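Notebook - Cukedeo audience study, second wave
March, started 9.40

Questionnaire is back from Koval. They sent 400 completed forms, of which 200 are from parents and 200 from the children themselves (ages 9 to 13). I have put the raw file in the shared folder, please do not sort it before I finish the cleaning.

Removed 19 children's forms. In most of them the same answer was ticked on every page, two were empty after question 6. Poppy Wragg thinks we should keep the two half-empty ones for the first section. I am not sure. For now they are in a separate sheet called "held".

First look at "where did you hear of it": 49 children wrote the name of a friend or a cousin. The box was free text, so I coded it by hand and somebody should check my codes. The parents put mostly television, but many children of the same households do not mention television at all. I want to compare the pairs before I say anything to Workon, they like to make a headline from such things.

11.15 - Problem with question 14. The word "channel" was understood in different ways. Some children mean a TV channel, some mean a person who makes videos. We cannot use it as one variable. I propose to drop it from the March report and ask again in wave three with two separate questions.
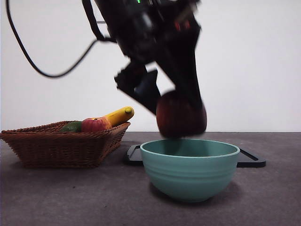
Red apple over the teal bowl, gripper still closed on it.

Afternoon. Called Plistoneck about the group discussions. They can give us the small room, but only after school hours, so we must shorten the guide. I cut the part about magazines and kept the part about sharing a tablet with brothers and sisters.

To do:
- pair file, parents with children
- second coder for the free text
- ask Koval why the age column has text in it
- new wording for 14, send to Poppy before she prints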